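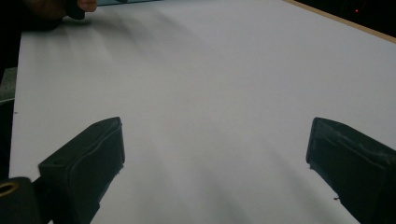
2 min read · 4 replies

Plain white sheet or bare table for hand-held gripper demos?

porer_bench
We're gathering pick and place examples for Larkatia with the hand-held gripper. Each one starts with the fingers open over a white sheet. 200 done so far, target is 300 by the end of June. My worry is that the policy learns "white means work area" and falls over on anything else. Would you carry on or change the surface now?

gelance_user
Change it now. We did 240 on one background for the Gelance set and the first policy was useless on a brown desk. Grasps were fine on white, nowhere near on the desk.

tinsnips
Disagree. Get one surface working first, then add others. If you mix eight surfaces into 300 examples you have very few of each, and when it fails you won't know why. Plain white also makes bad episodes easy to spot when you go through them.

I'd worry more about the hand at top left. If a hand is in view at the start of every episode, the policy may wait for one.

porer_bench
Fair point about the hand. It's in view at the start of some episodes and not others, I haven't kept a tally. Should I trim those starts or bin them?

tinsnips
Trim. Start the episode once the hand has gone. If it comes back halfway through, bin the whole thing.

gelance_user
Trimming is fine but I still say vary the sheet. Even a grey one and a patterned one would help. Move the lamp too - your shadows all fan out from the same corner in that shot, and if they do that in all 200 it will learn those as well.

porer_bench
Lamp hasn't moved once. Plan for now: finish the last hundred on two other surfaces, lamp in a new place each session, same objects. The Abdelaziz loader lets me tag by surface so I can train with and without. Will post the numbers.

tinsnips
Keep 8 or so of the white ones out for testing before you train anything.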